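Les escargots gauchers, ma nouvelle obsession

Bon, j'avais promis de vous parler de mes semis, ce sera pour une autre fois. Depuis juin je ne pense plus qu'aux escargots. C'est la faute de Hanne Briem, qui m'a prêté sa thèse (336 pages, j'ai sauté les statistiques, pardon Hanne) sur le sens d'enroulement des coquilles. Prenez un petit-gris dans votre jardin : ouverture face à vous, pointe en haut, elle se trouve à droite. Presque toujours ! Quand elle est à gauche, vous tenez un « sénestre », et là vous m'écrivez tout de suite.

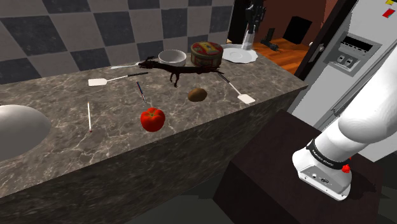
Plan de travail en marbre et mur à damier

Le plus drôle, c'est l'hérédité. Chez la limnée, un petit escargot d'eau douce qu'on étudie beaucoup, ce ne sont pas les gènes du petit qui décident du côté, ce sont ceux de sa mère. Elle dépose dans l'œuf de quoi orienter les toutes premières divisions, et le reste suit. Un petit peut donc porter la version « à droite » et tourner quand même à gauche toute sa vie. J'ai relu le passage trois fois, puis j'ai appelé Tomos pour le lui raconter, il était en train de dîner, il m'a dit de rappeler.
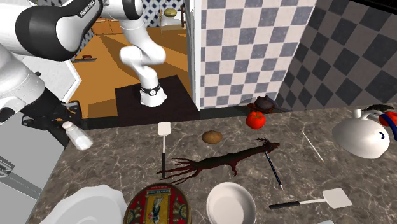
Un escargot gaucher peut-il avoir des petits ?
C'est possible, mais chez le petit-gris l'accouplement avec un droitier est très difficile, les organes n'étant pas du même côté. Il lui faut en général trouver un autre gaucher.

J'ai donc commencé à regarder sous mes pots, le soir vers 10 heures, à la lampe frontale. Pour l'instant rien que des droitiers, et deux limaces énormes. Rhodri Meredith, qui lit ce blog depuis le début (coucou !), m'assure en avoir trouvé un dans son enfance, sur un mur près de la gare – il l'avait relâché, et il s'en veut encore.

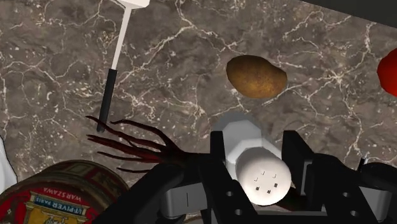
Moi, je crois que je le garderais quelques jours dans une boîte aérée, avec de la laitue et un bout de craie pour la coquille, le temps de faire passer le mot. Hanne me dit de ne pas trop rêver, elle en a vu très peu en dix ans. Si vous cherchez aussi, pensez à regarder la coquille dans le bon sens, pointe en haut ! Avec un miroir ou un selfie retourné, on se fait de fausses joies, je parle d'expérience. Je vous raconte la suite après les prochaines pluies.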